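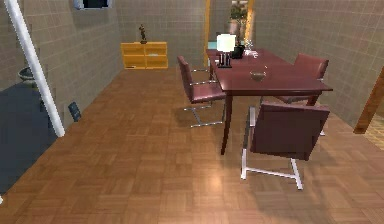 Droit public, séance 3 : l'intérêt à agir

Bon, on reprend là où on s'était arrêtés, c'est-à-dire au milieu de la recevabilité (je sais, on avance lentement, mais c'est LE point sur lequel les copies se perdent chaque année). La dernière fois on a vu la décision attaquable. Maintenant : qui peut l'attaquer ?

Je garde notre cas fil rouge. La commune d'Uludar délivre à la société Strebel un permis de construire pour un entrepôt de 2000 m² route d'Amuner. Zbigniew Piątek habite juste à côté, son terrain touche celui du projet, et il n'est pas content du tout. L'association Sekari, qui s'occupe des sentiers et des haies du secteur, veut se joindre à lui. Une dame qui vit à 700 mètres, derrière la colline, aussi.

Premier réflexe : on ne demande pas s'ils ont raison ! Un requérant peut avoir un dossier en béton sur le fond et se faire renvoyer chez lui parce que l'acte ne le touche pas d'assez près. L'intérêt doit être personnel, direct et certain. En urbanisme c'est plus serré encore, il faut ouvrir l'article L. 600-1-2 du code : le projet doit être de nature à affecter directement les conditions d'occupation, d'utilisation ou de jouissance du bien que la personne détient ou occupe régulièrement. Recopiez-le en entier dans vos fiches, vraiment, il revient tout le temps.
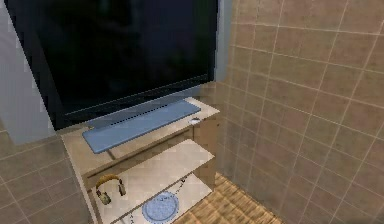

Téléviseur, meuble en bois clair et clavier bleu

Pour M. Piątek, c'est confortable. Voisin immédiat, il bénéficie d'une sorte de présomption de fait, mais attention, elle ne le dispense pas d'écrire quelque chose. Il doit parler de la nature, de l'importance ou de la localisation du projet (les camions, la hauteur du bâtiment, la vue depuis sa terrasse). Un simple « je suis voisin » et puis plus rien, c'est risqué. La dame de la colline, elle, devra se donner beaucoup plus de mal : sans visibilité ni circulation supplémentaire devant chez elle, je ne la vois pas passer.

Et l'association ? On regarde deux choses dans les statuts, l'objet et le ressort géographique. Un objet trop vague (« défendre la qualité de la vie ») ne suffit pas, un ressort national face à une décision très locale pose problème en principe. On vérifie aussi la date de dépôt des statuts en préfecture, il y a une règle d'antériorité à l'article L. 600-1-1, allez la lire avant dimanche.
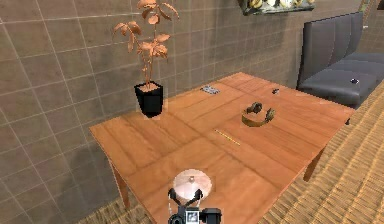 Le moment où l'on apprécie l'intérêt, maintenant. En principe c'est la date d'introduction du recours, mais pour un permis de construire l'article L. 600-1-3 remonte à l'affichage en mairie de la demande, sauf circonstances particulières. Donc celui qui achète la parcelle voisine après coup pour faire un procès, ça coince. Les étudiants confondent souvent occuper et posséder : si je loue un logement avec une table en bois et une plante dans un pot noir, je ne suis propriétaire de rien du tout, et pourtant j'occupe régulièrement les lieux, je peux donc tout à fait invoquer ma jouissance du bien. Le squatteur, non. (On m'a posé la question l'an dernier, je réponds d'avance.)
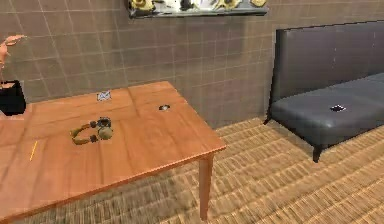
Le coin d'une table en bois, vu d'en haut

À préparer pour la prochaine fois : une note de 20 lignes sur la recevabilité du recours de Sekari, en supposant que ses statuts visent « la protection des paysages du canton ». Dites-moi ce qui manque au dossier pour conclure. Pas de développement sur le fond, je ne le lirai pas !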